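Speaker notes: The Grakon boxes, or what happens when an inventor's papers go missing

Talk given at the Calstead local history evening, 19 July 2022

(Wait for the coats and chairs to settle. Don't start with the joke about the projector, it died last time.)

Hi everybody, thanks for coming out. I'm going to talk for a bit about a company most of you have never heard of, and about the boxes of paper it left behind. I got into this by accident. I was looking for an old map of Fatville, I asked for the wrong shelf number, and up came a carton full of letters about an electric motor. I never did find the map!

So, Grakon. Small outfit, started in a rented shed out past the Fatville rail yard, and for a few years it made motors for pumps and fans. The man who ran the bench signed everything with one initial and a squiggle, and I've given up trying to read the squiggle. He wrote constantly. He wrote on order forms, on the backs of calendars, on a feed sack (I brought a copy of that one, it's on the side table, please don't fold it).

When the firm closed, the papers got split up. Part went to the landlord in place of rent. Part went to a buyer called Ikeda, who wanted the tooling and got the filing cabinets thrown in. And 3 cartons ended up in Calstead, which is how I come into it.

(Slow down here. People always ask about the landlord. Tell them I'll get to the landlord.)

Now, you may have seen the posts going around that say the Grakon papers were seized. Men in dark cars, cabinets carried off at night, a secret motor that ran on nothing. I love that story. I wanted it to be true so badly that I spent most of October reading rent ledgers. What I found was a landlord's inventory, signed at the bottom, with the cabinets listed between a stove and a hat rack. The "seizure" is a guy collecting on a debt, in daylight, with a receipt.

I do get why people want more than that. Old papers with holes in them make you want to fill in the holes. There's a run of 6 notebooks with number 2 missing, and you would not believe how much has been written online about number 2. My guess is it got wet. The ones on either side of it have water stains all along the bottom edge.

(Drink of water. Next slide.) 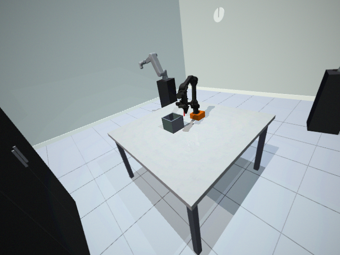 One reply that came in after I posted my first write-up said I was being too easy on the landlord, that a signed list only shows what he was willing to put on a list, and that I ought to check whether Ikeda ever paid for the cabinets before calling the matter closed. Fair enough! I went back and looked, and I can't find a payment. I can find a thank-you note, and a complaint about the drawers sticking. So that part is still open, and if anyone has old Ikeda letterhead in the attic, come see me.

What's in the papers, then? Mostly winding diagrams, plus a lot of fussing over bearings. He had a trick for keeping a small motor quiet by shimming the housing with waxed card, and he was really proud of it. He also had a long feud with a supplier about the thickness of varnish. I've read every page of that feud and I'm on the supplier's side.

There are 300 pages scanned so far. They're rough scans, some are crooked, and the pencil ones are hard going unless you turn your screen way up. If you quote from them, please give the carton and the page, and please look at the back of the sheet too. I missed a whole letter that way.

(If time is short, skip the varnish and go straight to the feed sack.)

The feed sack has a sketch of a fan on it and a grocery list, and I can't always tell which bits belong to which. Come up and have a look, and tell me if you think that word is "brushes" or "radishes."

(Questions. Repeat each one for the back row.)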